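Pick-to-bin in simulation: planner timing and grasp checks
Final report, robot software project. Aldana Troncoso and Lucienne Coste
22 June 2020

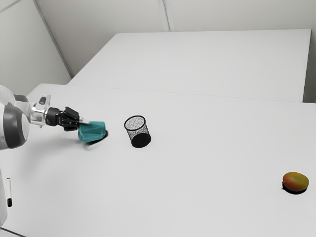
1. What we set out to do

Get a simulated arm to pick an object off a table and drop it in a container, with no hand-written waypoints. Marchal is our planner node, Durura is the logging and replay tool. Both run on top of the Kurneo simulator from the Bretbridge lab, version pinned in the repo. We did not touch the physics settings except the step size.

Test scene is kept simple. White table, black mesh container, a teal faceted block as the target, plus a fruit and a marker that the planner has to leave alone.

2. Planner

Sampling planner, joint space. Budget of 2000 samples per query, then it gives up and reports a fail. First version planned the whole move in one go, pick to drop. Bad idea. Any small error in the grasp pose meant the second half of the path was wrong too. Now split into approach, lift, transfer, release, and each stage replans from the measured joint state.

Collision checking on the container was the slow part. The mesh has a lot of tiny holes and the checker was testing against all of the triangles. Lucienne swapped it for a plain cylinder shell with an open top. Planning got a lot faster and we lost nothing we cared about. The render still uses the full mesh.

3. Grasp check

The gripper reports closed whether or not it has anything in it, so we compare finger gap to the expected width of the block. Under the threshold = missed, go back to approach. Works ok on flat sides. On the angled faces the block can rotate a bit in the fingers and the gap reading changes, which gave us false misses untill we averaged over 17 frames.

Lift height was also too low for a while. The block stayed very close to the table during transfer, fine when nothing is in the way, not fine at the container rim. Transfer now has a minimum clearance taken from the rim height — set in the config, not in the code.

4. Runs

200 runs with the final build, start pose of the block randomized. We kept the container where it was. Fails sorted by hand from the Durura replays:
- planner ran out of samples (mostly block too close to the container)
- block slipped during transfer
- block hit the rim and fell outside

The first kind was the most common. Did not have time to rerun with a bigger budget. Seed 1321 is the one to load if you want to see a slip, it does it every time.

5. Problems

Durura logged joint states and object poses on different clocks. Cost us days. Replays looked like the block was lagging behind the fingers and we went looking for a grasp bug that wasnt there. Fixed by stamping everything with sim time.

Also the config loader silently ignores misspelled keys. Still does.

6. Left to do

Random container positions. Using the fruit as a target, wich needs a different width check as it is round. Aldana is cleaning up the Marchal launch files in July and will add the seeds list to the readme.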